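Equipment Review: Ferrand Two-Finger Gripper Set and Wrist Camera
Kitwood Technical Institute, Handling Laboratory
Published May 2, 2018

The laboratory was asked to advise on replacement grippers for its two-arm teaching bench. Three products were considered: the Ferrand two-finger set, the Wukora adaptive set, and the Maso soft-pad set. The Maso set was returned early because its mounting plate did not fit our arms. The review therefore deals mainly with the Ferrand set, with remarks on the Wukora set where the two differ in practice.

Mounting and reach

The Ferrand set is supplied as a matched pair with one controller. Fitting both units took a single morning, and the screws and cables were complete. The printed manual is clear on wiring but leaves out the order in which the two units must be powered on.

The main exercise was a pick-and-place task with a banana and an orange woven basket on a white tabletop. A curved object is a fair test of a parallel grip, as the contact area changes a good deal with the angle of approach.

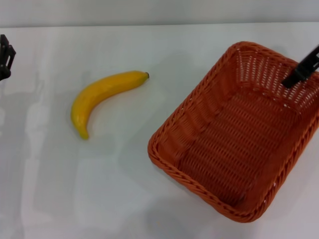

Armelle Lecomte asked that the review record her disagreement on this point: in her view a curved object flatters the wider Wukora fingers, and a set of plain blocks would have separated the two products more fairly. Her objection is noted, and block trials are planned for July.

Over 187 attempts, the Ferrand set completed 112 more than the older grippers it would replace. Most of its failures came from a poor choice of approach angle by the operator. The Wukora set was more forgiving in this respect, but slower to close, and its controller had to be restarted twice.

Clearance near other objects

Students often leave the item too close to the container, and the gripper must then work in a narrow space. Approaching from above, with the fruit against the side of the basket, calls for small corrections and a steady controller.
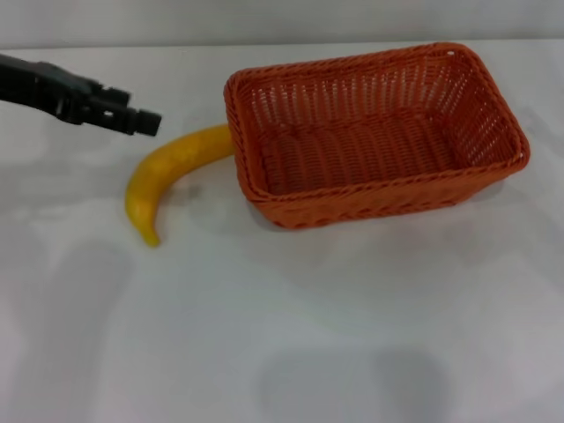
The Ferrand controller allows the closing force to be set in 25 steps, and the lower third of the range proved suitable for light items. Changes take effect at once. The dial has no lock, and it was moved by accident on several occasions. Gaëtan Tessier has asked the supplier for a cover.

The finger pads are rated by the maker for up to 1,000 cycles before inspection. We did not reach that number and offer no opinion on wear.

Wrist camera

The camera sold with the set is its weakest part. Focus is fixed, and the picture can be too soft to be of any use in judging finger position. Operators came to rely on the head camera for nearly all decisions. The Wukora camera has a focus ring and is the better of the two.

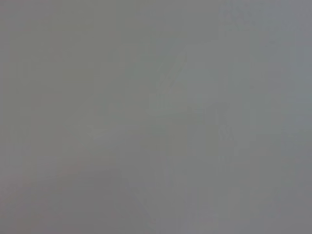
Recommendation

The laboratory recommends purchase of the Ferrand grippers and controller without the wrist camera. Departments that need a close view should buy the camera separately and confirm its focus range before ordering. Requests to borrow the trial set may be sent to Alun Wynne at the laboratory office.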